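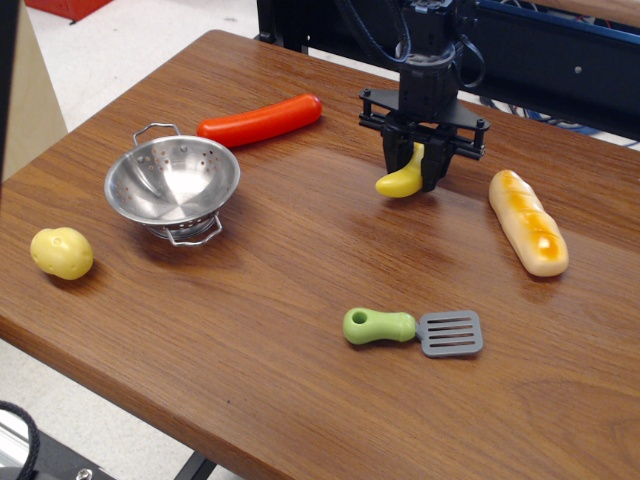

The August meeting of the Buvolham Cookery and Garden Circle opened at 7 in the evening, with Evdokia Sotiropoulos in the chair and Dirk Wiegand taking these notes. Evdokia welcomed everyone back after the summer gap and said how good it was to see the room so full on such a sticky night. Apologies had come in from the Brouwer family, who are away at the lake until school starts. The first business was the children's corner at the harvest supper, and there was a good deal of friendly back and forth over whether play food is a little young for the older ones. Evdokia feels it is not, and said that a small yellow toy banana on a reddish-brown wooden tabletop is as good a way as any to get a shy child talking about what they had for breakfast. It was agreed that the corner goes ahead, for all ages, with crayons as well.

The notes of the last meeting were read and accepted, with one correction. The peach cobbler credited to Dirk was made by his sister, and he would like her to have the praise she earned.

Money. We hold $422 in the supper fund, which is better than we dared hope after the new awning. Ticket price was talked over at some length. A few members would like to hold it where it is, and others pointed out that butter and flour have both gone up since last year. In the end we voted to leave the price alone and to ask each household to bring a side dish or a loaf. Last year we sold 73 tickets, and the hall will seat 80 if we bring the long benches over from Avidau, so please do talk it up among your neighbors!
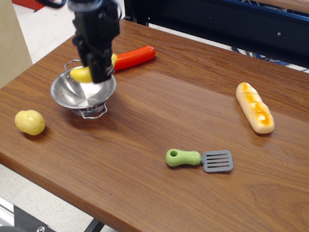

Kitchen matters took up the longest part of the evening, as they usually do. Everyone agrees that the pasta course ran late last year, and the cause was plain enough to those of us who stood at the sink with a pot of boiling water and a line forming behind us. We need more things to drain with. Evdokia asked members to look in the backs of their cupboards, and said that even a small, shiny metal colander with a wide flared rim and two thin wire loop handles would be a help for the peas and the berries, while the pasta itself wants something a good deal bigger. Please put your name on a piece of tape underneath. We still have three orphans from last year in the hall cupboard, and we would dearly love to send them home.

The menu was then settled, more or less. Tomato and bean soup to start, baked pasta with or without sausage, a green salad, and whatever pies turn up. Dirk offered his mother's potato bread, and the offer was accepted before he had quite finished making it. There was a question about nuts. All dishes are to carry a card listing what is in them, written large enough to read by the light in the hall, which is not generous.

The garden report was cheerful on the whole. The squash along the Avidau fence has taken over the path, and anyone who would like one (or several) should help themselves. The tomatoes split after the heavy rain, so those will go to the soup. The Losico seed order will go in at the end of the month. Slips of paper with your wishes can be left in the tin by the door, and please write the variety and not just "the orange ones."
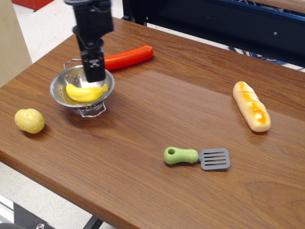
Evdokia brought up the cooking hour for beginners, which has been on our list since spring and keeps getting bumped by other things. She would like to start with the very basics: washing, draining, turning out a loaf, what a spatula is good for. For the youngest group she suggested doing it all in play first, with a toy sausage, a toy potato and a toy bread loaf laid out on the table and the yellow plastic banana in the colander, and then moving on to real fruit the following week. Several parents liked this very much. We decided on Saturday mornings at 10, beginning once the supper is behind us, and there will be no charge. Two more pairs of hands are wanted, and you do not have to be a wonderful cook.

Under other business, the oven door at the hall is sticking again and needs a firm lift as you pull. Dirk will ask about a new hinge. The blue casserole dish left behind in June has still not been claimed.

The meeting closed at 8:45, and those who could stay had coffee and the last of the plum cake.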